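Egg storage before setting: pointy end down or on their side?

Grisier
Posted Friday
Hatch rate on the last batch was poor and I suspect storage. Eggs were kept in a pantry, pointed end down, and not turned. Incubator is a Torimura still-air, checked with a second thermometer. Does turning matter before setting?

Bagheri
Under a week, no. Past that, yes. I prop one end of the carton on a block and swap ends morning and evening. Humidity in the store matters more. A dry pantry pulls water out through the shell and the air cell is oversized before day one.
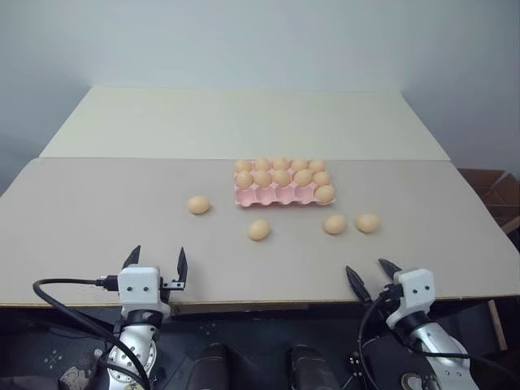 I also leave them at room temperature overnight before they go in. Cold eggs in a warm cabinet will sweat, and the moisture carries bacteria through the pores.

Brutis
Disagree on humidity. I store at 43% and got 87% of fertile eggs last October. Shell quality is the bigger factor. Anything thin or ridged goes to the kitchen.

Bagheri
87% after how many days in storage?

Brutis
Four.

Bagheri
Then it doesn't tell us much. Try it at twelve.

Grisier
Mine were nine to eleven days old. The pantry meter reads below 80% all year, so I will move them to the cellar and tilt twice a day.

Brutis
Candle at day seven and write down the air cell sizes. Otherwise you are guessing.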